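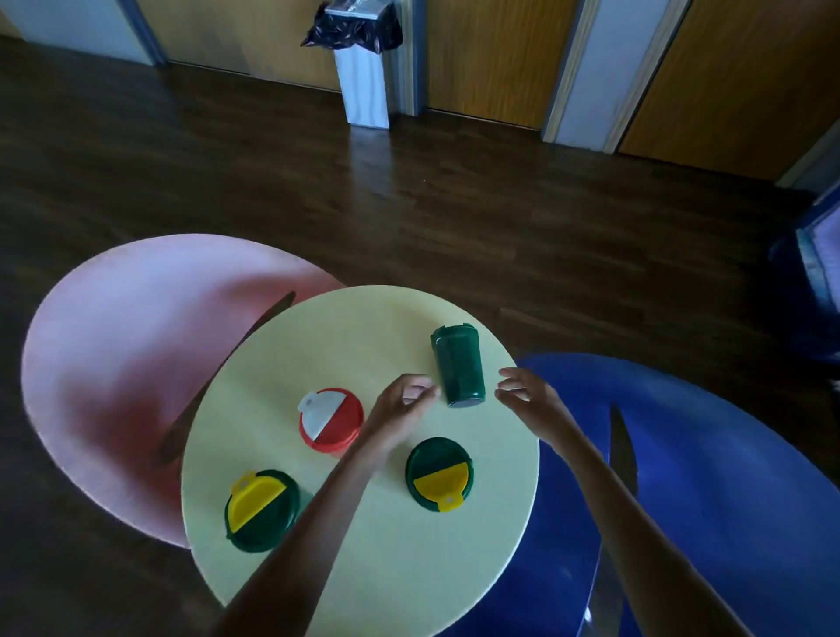
Candport Giveaway Log: README

Welcome, and thank you for taking an interest in our little log! It covers the free items handed out to fans at hockey games in Candport, both inside the arena and out on the sidewalk by the doors — scarves, foam fingers, leaflets, drinkware, buttons and whatever else people went home with. It was put together by Melahat Başaran, who also answers the mail and fixes the typos.

What you get

The log has 1192 rows in one comma-separated file, giveaways.csv, with one row for each kind of item at each game. The columns are game_id, spot, giver, item_type, item_note, message and source. The file is saved as UTF-8, so please check that the giver name Çınar comes through in one piece before you start sorting.

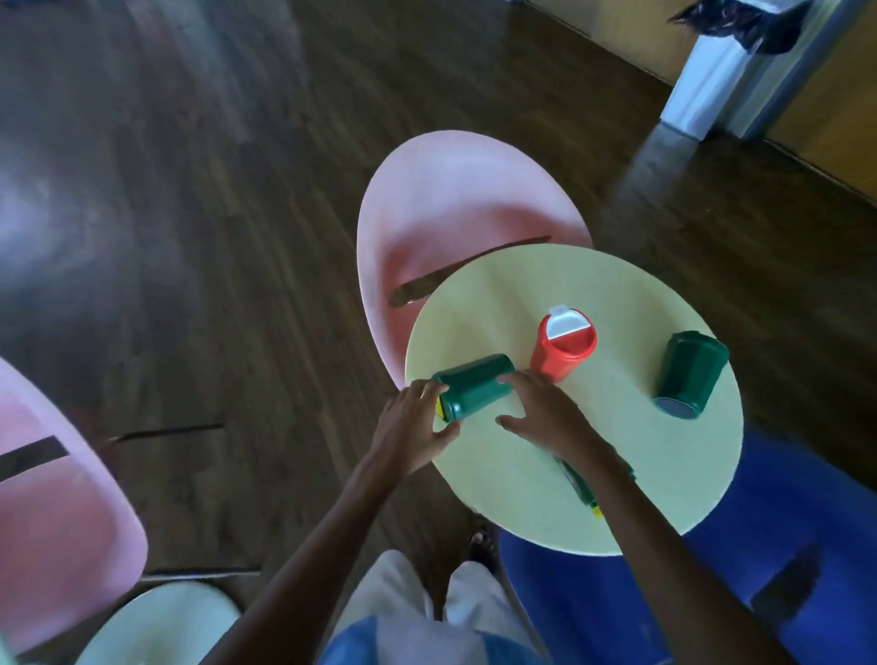

The item_type column has 8 values, and most of them explain themselves, but drinkware does trip people up. We go by shape and never by what a fan might pour into it, and the note field is where the details go. A red cup with a white flip-style lid, like the one standing by the green can, is entered as drinkware with "red, flip lid" in the note, and you would find it again by searching on either word. 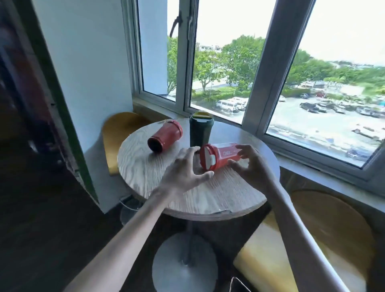 Red shaker bottle with a white flip spout, lying on its side.

How rows were made

Each row was typed up from a fan's report and read over by a second person. If the 2 of them disagreed about the giver, the field says "unsure" — we would much sooner have a gap than a guess. Drisero and Drultow are separate givers, so please don't merge them, however tempting it looks.

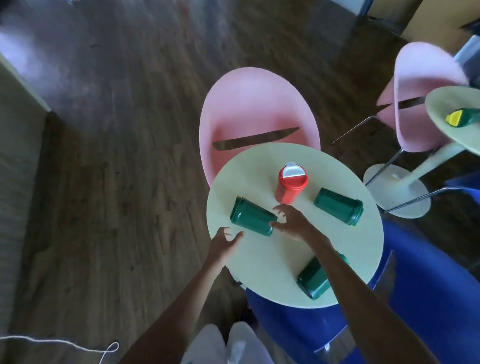
Repeats of the same item at one game share a row, even when a fan brought home a whole armful. The dark green cups tipped over on the table would go in together as one row, and the red bottle standing among them would get its own. Color alone is enough to split a row.

Known gaps

Preseason games are thin, and 4 games have no sidewalk reports at all. The next update is planned for June. Corrections are very welcome, and please include the game_id when you write.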